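The Case Against the Care Label as Written

By Quentin Gilbert

A care label is a specification. It states a maximum temperature, a mechanical action, a permitted chemistry and a drying method. It is read by the owner of the garment, who is not trained to read it, at the point of use, which is usually a dim utility room. My argument is that the current form of the label fails as a specification and that the pictograms should give way to plain words and one number.

The wash symbol is the least defective of the set. It carries a number or a row of dots, and most people can guess that more dots mean more heat. The bars underneath are another matter. One bar means reduced mechanical action, two bars mean further reduced action, and neither corresponds to the name of a cycle on any machine I have owned. My present washer, a Taşdemir, offers "Daily," "Mixed," "Easy" and "Care." The manual gives drum speeds for two of the four. The translation from bar to button is left to the user, and the user picks "Mixed." 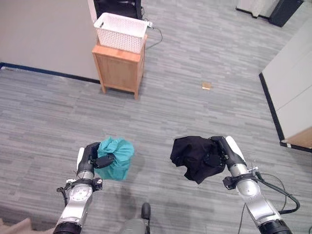

Drying symbols are worse. A square with a circle inside is a tumble dryer. A square with a vertical line is line drying. A square with a horizontal line is flat drying, and two diagonal strokes in the corner add the requirement of shade. These marks are printed on satin tape a few millimeters high and degrade with every wash they are supposed to govern. By the time the information matters most, on an older garment with a weakened fiber, it has often become a gray smear.

Sumaiya Liyanage, who managed the returns desk at Grorkcombe for several years, kept a tally over one July. Of 385 garments brought back with heat or shrinkage damage, only 13 came from customers who could state what the drying symbol on their own item required. I do not offer this as a study. The sample was self-selected, and people standing at a returns desk have a reason to plead ignorance. It still agrees with what I see in my own household, where the symbols are consulted after the damage.

The standard defense is that pictograms are independent of language. A garment sewn in one country and sold in many needs a single tape, and words in a dozen languages produce a booklet that gets cut out because it itches. Inès Coste made this point to me in a long letter after my last column, and she is right about the booklet. But the booklet already exists. Fiber content has to be stated in words, so the tape is already long. Replacing five symbols with one short line in each language would add less length than the legal address of the importer. 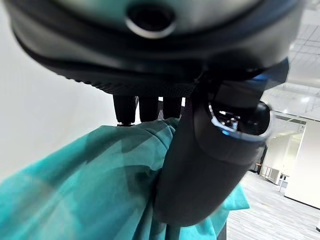 Gripper housing, seen from underneath.

The second defense is liability. A manufacturer tests a fabric, finds that it tolerates a warm wash, and prints cold, so that any failure belongs to the customer. "Dry clean only" on an unlined polyester blouse is the same practice carried further. The consequence is that experienced people learn to discount the label. Once a reader knows that a specification has been padded, the reader applies a private correction factor, and the corrections differ from one reader to the next. I wash most things at a setting above the one printed. My sister, Ginette Picard, washes everything cold regardless. Neither of us is following the document.

A usable label would state the tested limit, and would say that it is the limit. It would name the fiber and finish responsible for any restriction, so that a person could judge whether the restriction still applies once a trim has been removed. It would put the drying instruction first. In my experience the dryer does more harm than the washer, and the decision to use it is made quickly, with wet clothes in hand.
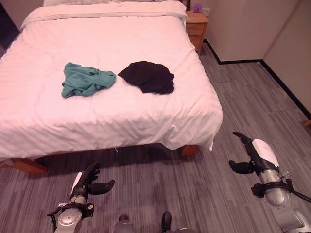
There is the matter of cost. Demyd Antoniuk, who buys tape and trims for Ginow, priced a change from symbols to text for a run of 1,395 jackets and found the difference too small to appear on the unit sheet. The larger expense was staff time for checking translations, and that is paid once for each wording, after which the text can be reused across the range. A small maker would feel it in the first year.

I would accept a partial measure. Keep the wash tub and the number, which work tolerably well. Drop the bars and the drying squares, and print words in their place, in a type size that can be read at arm's length. Brurnside has sold work shirts this way for years, with the instructions printed directly inside the yoke: "Wash warm. Hang to dry. Iron if you like." The one I bought secondhand is still legible.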